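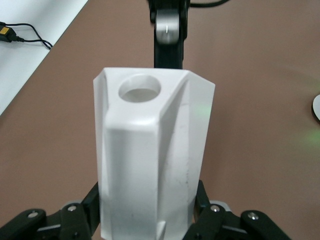
Slide 2: where the planner gets confused

Speaker notes, grasp planning talk, March 2024. 35 min incl. questions. Talk slower than last time.

Say first: this is the wrist camera view. White printed part between the fingers, hole in the top face, bevels everywhere. Everything the planner knows about the part at this moment comes from a view like this one plus joint angles.

Point at the long slanted facet on the right. Matte white, soft light, very little contrast from one face to the next. Edge detector loves the rim of the hole. Hates the bevels. Pause there.

Then: the fingers. They're in view all the time, so we mask them. Mask comes from the gripper model + current opening. If the opening is stale by even a few ms the mask slides and black linkage leaks into the part segmentation. Took us 9 days to find that. Don't tell the whole story, no time.

Slide 3: the stack

Trason = perception. Takes wrist view, gives pose + a confidence per face.
Mohamedi = planner. Takes pose, gives 4 candidate grasps, ranked.
Umus = control loop and logging.
Oven = the replay tool. Someone will ask about the name. Things go in, wait, come out done. Move on.

All four talk over one message bus. One clock!! Say this twice. Before the single clock we had timestamps from two machines and spent most of our debugging time on nothing.

Slide 4: pose from one feature

The hole gives a good center but says little about twist around its own axis. Need the ridge down the front for that. So: fit rim first, then search for the ridge, then score against the mesh. If ridge score is low, ask Mohamedi for a new view, do NOT guess. Old version guessed. Show the plot with the two humps, the second hump is the guesses.

Body gets narrower down by the fingers, so from this angle we see the least of it right where contact is. Contact points come from the mesh, not from pixels. People always ask, so say it before they do.

Slide 5: replay

2000 logged grasps in Oven. Every change to Trason or Mohamedi runs against all of them before it goes near the arm. Not a simulator, say that clearly. It replays recorded views and checks what the planner woud have picked.

Limit: can't tell you what the arm would have seen after a different choice. Be upfront.

Slide 6: next

- tighter finger mask, per-link instead of one blob
- confidence that means somthing across different parts
- April: new view selection in Mohamedi, hole + ridge both required before close

Skip the bus diagram if past 25 on the timer. Backup slides start at 7, latency numbers are there if asked. Leave the wrist view up during questions.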